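Plerkcombe Residents' Forum
Board: Facilities and Shared Services
Topic: Proposed change to snack and beverage sales in the Stundero Building lobby

Facilities_Desk
Posted Mar 7, 2026

Residents and tenants are invited to comment on the proposed revision to the lobby refreshment service. The present arrangement, under which packaged snacks and cold drinks are sold at the front counter during staffed hours, has been in place since the building reopened. The contract with the supplier, Söderlund, ends in October, and the building office must decide whether to renew it on the same terms.

Two options are under review. Option A would keep the current range and extend sales into the evening through an honor box. Option B would limit the range to items that meet the wellness guidelines already used in the Ernen Annex, where chips and sugared soft drinks are no longer stocked.

Comments will be accepted on this board for 30 days. Please state which option you support and give your grounds.
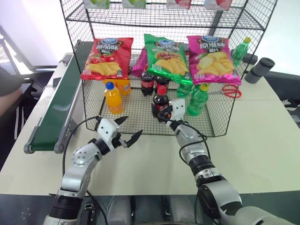
Snack rack with chip bags, lower tier.

The office asks that comments stay with the proposal. Questions on parking and the mail room have their own boards.

northstair_tenant
I support Option A. The lobby service is used by adults who are able to choose their own food. The Ernen rules were written for a space that hosts after-school programs, and I do not see why they should govern an office lobby. I would also note that the nearest store closes at 6 and that evening staff have very few alternatives on site.

m_level4
I respectfully disagree with the previous comment. The lobby is shared by the clinic on the ground floor, and many of its patients are children. What a building chooses to sell at its front door is a statement of what it considers normal. Option B does not prevent any person from bringing in food from outside.

northstair_tenant
The point about the clinic is fair. However, the clinic has a separate entrance on the south side, and its patients are directed to use it. If the concern is what children can see, the rack could be moved behind the counter at no cost.

m_level4
The south entrance has steps. Families with strollers come through the lobby regardless of what the signs say.

Facilities_Desk
For the record, the accessibility work on the south entrance is scheduled but has not been funded. The office will add relocation of the rack to the list of measures to be considered under either option.

ledger_and_lamp
Has the office considered the effect on income? Proceeds from refreshments go to the common area fund. When the Ernen Annex changed its range, sales fell and took more than 9 months to recover. I do not oppose Option B, but the budget for plants and seating should be adjusted before the change is made, and the figures should be posted here.

Facilities_Desk
A summary of sales by category will be posted before the comment period closes. Bottled soft drinks are counted as a single category in the supplier's reports, so the office is unable to separate regular from sugar-free products at this time.
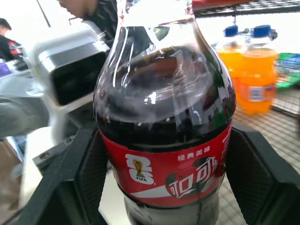 quietfloor
A single category for all soft drinks is not adequate for this decision. Regular cola and sugar-free cola are treated differently under the Ernen guidelines, and the supplier must know how many of each it delivers. I ask that the office request the delivery records before it posts any summary. Without them, I cannot support either option.

ledger_and_lamp
I second the request for delivery records.

m_level4
I have no objection, provided that the request does not delay the decision past the end of the contract. An automatic renewal would amount to adopting Option A without a decision.

Facilities_Desk
The contract does not renew automatically. The request for delivery records has been sent to Söderlund, and any reply will be posted in this topic. Members who have already commented may revise their position by posting again; the most recent comment from each account will be the one recorded.

northstair_tenant
Please record my position as Option A, with the rack moved behind the counter.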